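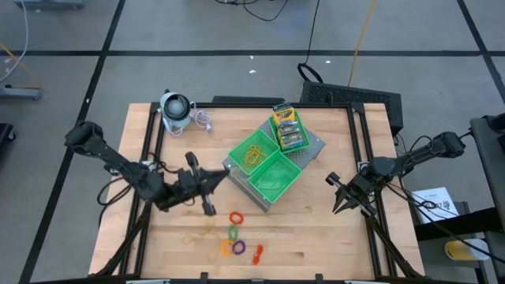
Cord Keepers

By Paloma Kincaid

BROLLARD – The craft room at Skenetora fills part of a storehouse built in 1870, and its members go through over 100 hanks of cord in a season. Most of it used to end up in one drawer.

In May the group switched to open mesh baskets, sorted by what gets used together. Cord and bands go in one, boxed and packaged supplies in another. A third is kept for work in progress.

Loops are sorted by color on the table before they are put away. The job takes 6 minutes at closing time.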